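Staltel bench data: equipment planning notes

This folder holds the purchase list, the spares table and the wrist-camera recordings used to plan the second bench. Maintained by Katia Bianchini. Prices are in dollars, before tax and shipping.

Contents
budget.csv: one row per item, with supplier, lead time and unit price
spares.csv: finger pads, screws, cables
episodes/: 686 recordings from the first bench

Pads are budgeted as consumables. Wear on the two fingers is logged separately in spares.csv, as the surfaces do not age evenly and frayed material can show at a tip well before grip is affected.

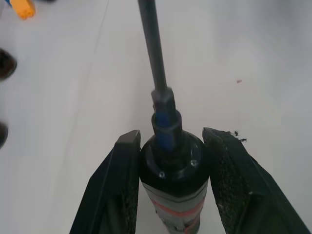 How many spare pads should a new bench be ordered with?
Order 27 pairs for the first year. The Armont quote drops in price at that quantity, and unopened packs can be shared between benches.

Lead time for replacement fingers from Varkov is 60 days. Place that order in October, ahead of the arm itself. The line for tabletops is fixed at $1000 per bench and includes delivery.

Known gaps: the Montoya cable prices are last year's. Rows marked "LR" were entered by Lucienne Riviere from phone quotes and still need a written copy.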